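Can a machine do your small bench chores yet?

Many readers of this page ask me the same thing: is it already time to give the boring jobs to a robot? I mean washing cups, putting tubes back in the rack, wiping the bench after coloring soap or mixing dye. My answer in October is still "a few of them, and with patience."

Kenneth Yap at Heloten let me spend one Wednesday with the arm in their sample room. It can take a cup and put it down in another place, if the cup stands where the arm expects it. When I moved the cup by a hand's width, it needed a second try. Thin glass is more difficult. I would not give it my grandmother's glasses. 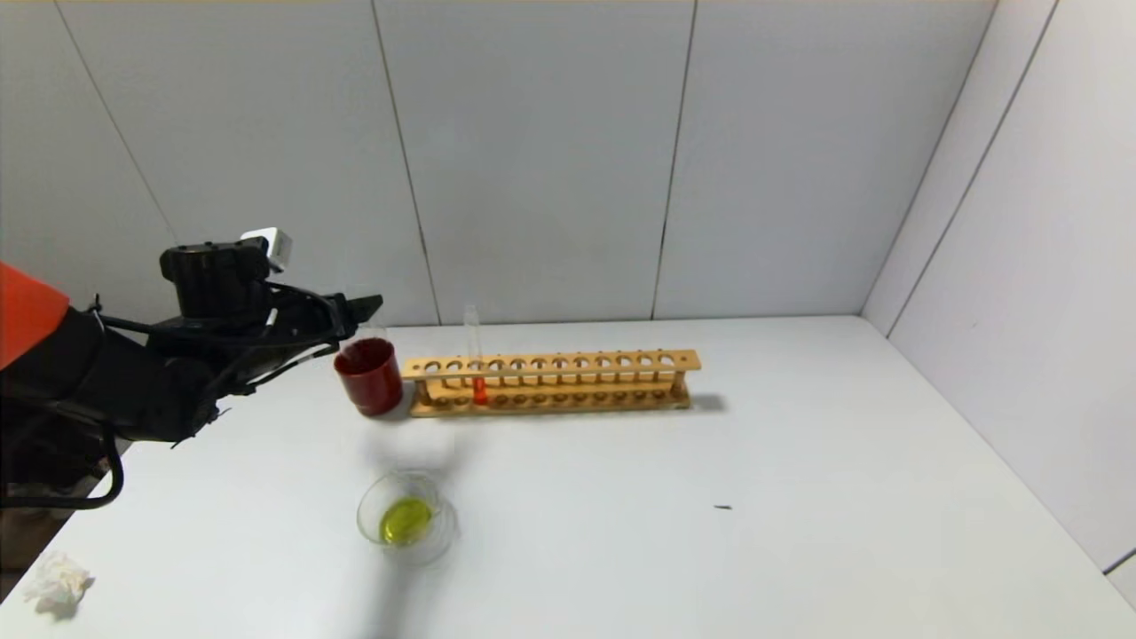

So the most useful tips are for the bench, and they help also when you do the work with your own hands.

Keep the table white or one plain color. Colored liquid in clear glass is easy to lose on a patterned cloth, for a person too.

Use cups which are not transparent for the jobs you want to automate first. A glossy cup is okay, but matte is better under a strong lamp.

Put the rack always in the same place. I mark the corners with tape.

Leave two fingers of space between a cup and the rack. A gripper is wider than you think when it opens.

Throw away used tissues before you start. A crumpled tissue near the edge goes easily under a cup, and then the cup stands not straight.

Wipe spots of dye by hand, at once. Fouad Boutros tried 13 cloths with his machine at Skullcombe and he still wipes by himself.

For pouring I would wait. For folding cloths I would wait longer.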